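Orivis Step Can, Rectangular Models
Set-Up and Use Guide
Section 4: Placing the Can and Setting Up a Recycling Spot

Before you begin

Finish Section 3 first. The inner bucket should be seated and the lid should open fully when you press the pedal with the can standing on a bare floor.

You will need:
Tape measure
Dry cloth
One liner, size K (80 liners to a roll)
A paper grocery bag or second bin for cans and bottles

4.1 Choosing a place

1. Pick a flat, hard floor. Wood, tile and vinyl are all suitable. Deep carpet lets the can rock when the pedal is pressed.
2. Measure straight up from the floor. The open lid needs 55 inches of clear height, which includes room for your arm. Do not place the can under a counter overhang or a wall shelf.
3. Stand the can with its back or side against something solid, such as a wall, a cabinet end or the end of an island.
4. Turn the can so that the pedal faces the side you walk up from.
5. Press the pedal ten times. If the can creeps, wipe the floor and the base ring with the dry cloth and try again.

Note: Keep floor mats clear of the pedal. A mat edge under the pedal stops it short and the lid will open only partway.

CAUTION: Leave at least 12 inches between the can and a range or oven door. Heat can warp the lid rim.

4.2 Setting up the recycling spot

The can has a single bucket and is meant for household trash. Most homes keep cans and bottles next to it.

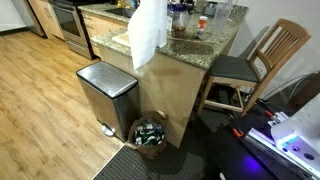
Reading time for this section: 3 min

A brown paper grocery bag on the floor beside the step can, at the end of the island, takes crushed cans and bottles and needs no hardware. To set one up:

1. Open the bag fully and fold the top edge outward once. The fold stiffens the mouth.
2. Set the bag next to the can, on the side away from the walkway.
3. Leave a hand's width between the bag and the pedal.
4. Empty and rinse containers before they go in. Let them drain in the sink.
5. Crush cans and plastic bottles from the top down. Do not crush glass.
6. Take the bag out when the contents reach the fold. Lift from underneath with both hands.

CAUTION: A paper bag that gets wet on the bottom can give way when lifted. If it feels soft, slide a second bag over it before you pick it up.

Note: If your town does not accept paper bags at the curb, use the Brarasach side bin (part 164, sold separately). It hooks to the left or right of the can.

4.3 Protecting nearby surfaces

Painted and paneled island ends pick up splashes near a trash can, mostly just under the counter edge. Wipe them weekly with a damp cloth and a drop of dish soap, then dry. Do not let paper towels or dishcloths hang where the lid can catch them as it rises.

4.4 If the lid does not close

Liner bunched at the hinge: pull it down on all four sides and refit the retaining ring.
Trash above the rim: change the liner.
Lid closes slowly: see Section 6, Damper.

Continue to Section 5, Changing the Liner.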